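How do I stop cables from piling up on my desk?
Posted by trorncombe_renter, Monday, December 16, 2019

I work from home two days a week and share one desk for work and everything else. The chargers slide off the back and I end up crawling under there to get them. I rent, so no drilling.

deskbound15
Stick a power strip under the top with heavy mounting tape. Wipe the surface with rubbing alcohol first and let it dry. Mine has held since February -- it's a Skonden with 6 outlets.

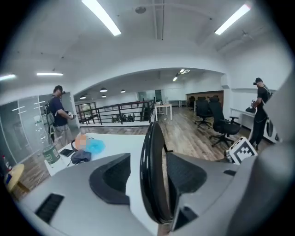
Leave some slack in the cords if you ever move the desk. Peel the tape slowly when you leave and it shouldn't mark the finish.

sirnness_mike
binder clips. clip them on the back edge and run the cord through the handles

user1132
Clips didn't fit my desk, too thick. Measure the edge before you buy any.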